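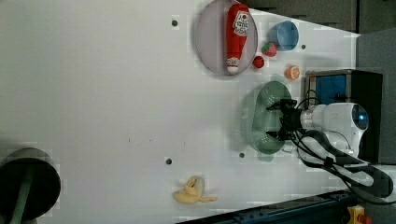
How to Split Utilities in a Shared Student Apartment

August 30, 2026
By the Drustero housing desk

Use this method for a lease where rent is charged per bedroom but electricity and water are billed to the whole unit.

Step 1. Read the utility clause. At Jasier, the lease includes a cap of 99 dollars per unit per month. Anything over the cap is divided among the tenants named on the lease, including those who are away.

Step 2. Record the electric meter on move-in day. Write down all the digits, for example 3,681, and send the reading to the leasing office by email. Keep the sent message until the deposit is returned.
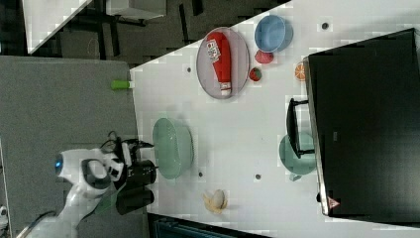

Step 3. Work out the overage. Subtract the cap from the bill, then divide by the number of tenants. A November bill of 175 dollars at Jasier leaves 76 dollars. With four tenants, each owes 19 dollars.

Step 4. Adjust for late arrivals. Count the days each tenant held a key, add the totals, and charge each person by share of days. Dustusen does this on request. Other offices expect tenants to settle it themselves.

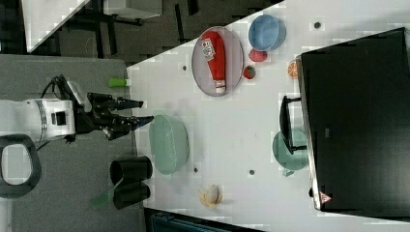
Šimek writes that the day count should start from the lease date, even if the key was picked up later, as the office will use that date in any dispute.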